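Standby and idle consumption of small kitchen appliances in shared student housing

Abstract

Electricity use by small kitchen appliances was logged in two shared houses, Mendon and Noltside, over 30 days in June. The aim was to separate energy used in heating from energy drawn while an appliance was plugged in but idle.

1. Method

Each appliance was connected through an Urnell plug-in meter sampling every 3 seconds. Readings below the resolution of the meter were recorded as zero. Two-slot toasters, kettles and microwave ovens were included. Fridges were excluded as they run continuously. 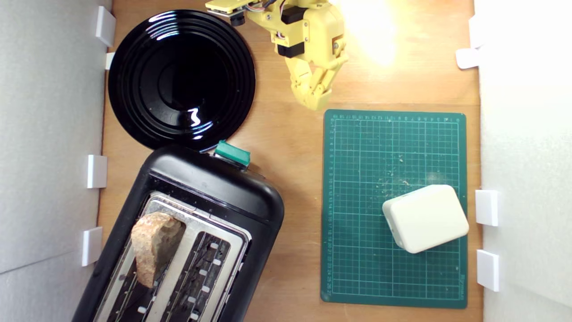

Residents were asked to keep to their normal routine and to leave the meters in place. Gaps in the log longer than one hour were removed before averaging. The meters were checked against a 500 W resistive load at the start and end of the period.

2. Results

Toasters with a purely mechanical lever drew no measurable power when idle. Microwave ovens with a lit clock drew power at all times, and at Noltside this made up a larger share of the appliance's total than cooking did.
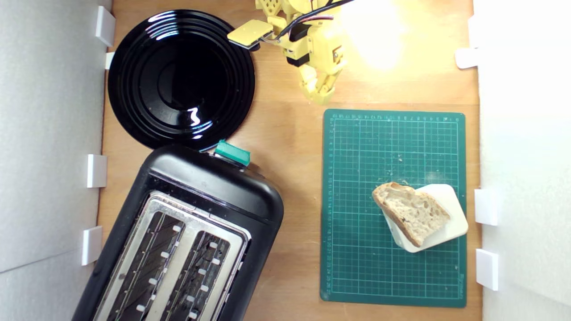
Vol. 3, p. 30

Kettle use was heavier at Mendon, where the usual fill was well above the 300 ml needed for one cup. The difference between houses was larger than the difference between kettle models.

3. Discussion

The Fourie method for estimating household load assigns a fixed idle value to every appliance.

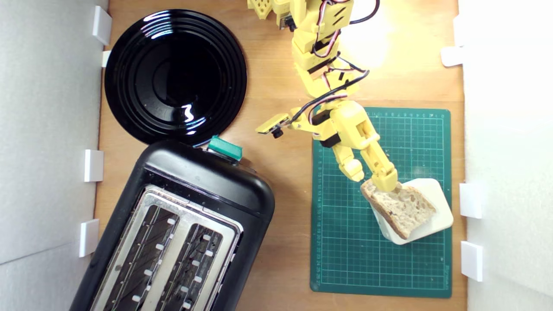 Applied to our data, it overstates idle use for toasters and kettles and understates it for microwave ovens. A separate value for appliances with a display would reduce the error. The sample is small and covers summer only, so the kettle figures should not be extended to a full year.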